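手持夹爪折腾记:两副指头,一个分格盒

九月过得飞快,回头一看,这个月的晚上差不多都耗在同一张木桌子边上了。原本只打算花一个周末比一比两副夹爪指头,写几行笔记就算完,结果越比越多,笔记本翻过去小半本,茶也不知道凉了多少杯。趁着还记得清楚,赶紧写下来,省得过两个月自己又从头犯一遍同样的错。

先交代一下手上的东西。手持夹爪用的是 Ovden 的套件,买来的时候是散件,握把、扳机、连杆、相机座各装一袋,说明书只有薄薄两页,螺丝倒是给得很大方。控制和记录这边用 Dabbas 的小控制板,把手指开合的读数和相机画面对到同一条时间线上。以前我用过一块更老的板子,读数会飘,早上校好的零点,到了晚上就差出一截。换成 Dabbas 以后这个毛病好了很多,唯一不习惯的是它的接口朝下,线总要从手腕底下绕一圈,拿久了有点硌。

指头有两副。一副是套件里带的,硬,表面光,边角分明,捏金属件和木块都很利索。另一副是后来从 Flosuvside 配的,深灰色,方方正正,表面带一点软软的、绒绒的手感,第一次摸到的时候我还担心它太钝,觉得这么厚的两块东西能捏起什么来呢?后来发现是我想少了。

比较的办法很土:同一个任务,两副指头轮流做,每副做 200 次,成了就画一笔,没成也画一笔,旁边写个字说明怎么没成的。任务有四个,捏木块、拧瓶盖、拿薄片、开合一个透明的分格收纳盒。前两个没什么好说的,两副都稳得很,做到后来我几乎是一边听广播一边做的。真正把人磨得没脾气的是后面两个,尤其是把薄片放在光滑的塑料盖子上再拿起来,捏得早了指尖先碰到盖子,捏得晚了薄片就往前溜,一溜就是半个盒子的距离。

硬指头做这个,200 次里成了 40 次,剩下的多半是溜走的。溜走的方式还各不相同,有的直直往前滑,有的转着圈走,还有几次是夹起来了,刚离开盖子又掉回去,"嗒"的一声,那一声听多了真的会做梦梦到。软一点的那副明显好得多,接触面会稍稍让一下,薄片的边就有地方可以靠。当然它也有它的脾气,表面容易磨,做到后半程边角就开始发白,要是每天都用,恐怕得多备几副。

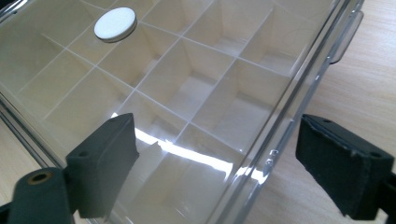

分类:夹爪与末端 / 桌面测试

透明的东西对相机真是不友好。盖子是透明的,底下是一格一格的奶白色隔板,顶上的灯一照,两根指头中间正好横着一道亮光,把下面那几格冲得发白。那片小白圆片还算运气好,落在靠上的位置,看得清清楚楚,连边上那一圈灰都在。要是它刚好躺在反光里,白的叠着白的,我自己看回放都得眯着眼找。

所以这一轮比到后来,一半时间花在指头上,另一半时间花在光上。我试过把台灯压低,试过在灯前挂一张描图纸,也试过干脆关掉顶灯只留窗边的光。描图纸最便宜,效果也最好,反光从一条硬邦邦的亮带变成一团柔和的雾,隔板的边线都能留住。只留窗光呢,白天很漂亮,可是下午四点一过就开始发黄,前后两段录像放在一起像是隔了一个季节。曝光我最后改成了手动,宁可整体暗一点。自动曝光碰到透明盖子会一直犹豫,亮一下暗一下,人看着都累,更不用说拿去训练模型了。

相机的角度也值得啰嗦几句。Ovden 的相机座有三个档位,我一开始贪心,用了最低的那一档,想把指尖看得大一些。指尖是大了,可东西一靠近就被手指自己挡住,最要紧的那一下反而什么也看不见。换到中间档,指尖小了一圈,却能看到两根手指之间的整块地方,也能看到目标周围有什么,整个动作前后都连得上。最高档我只试了一个晚上,画面里桌子太多,手指太少,就换回来了。各位要是也在用类似的套件,我建议直接从中间档开始,少走一点弯路。

再说开合盒子这件事。这种盒子的搭扣是往外伸的一小片透明塑料,边是圆的,薄,又和桌面的木纹混在一起,人的眼睛都要找一找。硬指头的好处在这里就显出来了,尖角能伸进缝里,一挑就开。软指头太厚,要斜着压住搭扣的边往上带,手腕得转一个不太舒服的角度,我练了两个晚上才练出一点感觉。这一项硬指头赢得很干脆,我也没什么好替软指头辩解的,谁叫它长得那么敦实呢。

有一阵子我想两头都要,在软指头的前端贴了一小条硬片,专门用来挑搭扣。理想很美,贴上去以后捏薄片的成绩一下子掉了一大截,硬片先碰到盖子,软的地方根本轮不上。拆下来的时候胶还留了一层,擦了半天。后来我就老实了,任务是什么就装什么指头,两颗螺丝的事情,换一次也用不了多久。镶在座子里的那种黄铜色螺纹嵌件真是好东西,以前我图省事直接往塑料里拧,拧过几回就滑牙,现在来回拆装也放心了。

数据这边,整个月一共录了 2433 段,挑挑拣拣,丢掉对不上时间的、光线跳得太厉害的、还有我忘了按开始就埋头苦干的(这种居然不少!),开合盒子这一项最后留下 885 段能用。我把它们传到了 Sodbridge 的共享盘上,按任务分文件夹,每个文件夹里放了一个小文本,写清楚用的是哪副指头、相机哪一档、灯是怎么摆的。以前我总嫌写这些麻烦,后来有一次翻自己半年前的录像,完全想不起来当时用了什么参数,整批都不敢用,心疼了好几天。现在再懒也会写两行。

如果一定要问我推荐哪一副,我会先问你桌上放的是什么。常捏小而薄的东西,选软的,顺便把备用的也一起买了;常要抠缝、挑边、掰搭扣,硬的那副已经够用,不必多花钱。我自己平时装在手上的是软的那副,说到底还是喜欢它碰到东西时那一下轻轻的、不吵人的感觉,晚上做实验也不怕打扰隔壁。

下一篇想写写 Dabbas 控制板的采样设置,里面有一个滤波选项默认是开着的,手指快速闭合的时候会把最关键的那个尖给抹平,我被它坑了一个多星期。另外扳机的弹簧我也想换一根轻一点的,现在这根连做两个小时,食指第二天握筷子都发酸。有用过合适型号的朋友,欢迎在下面留言告诉我。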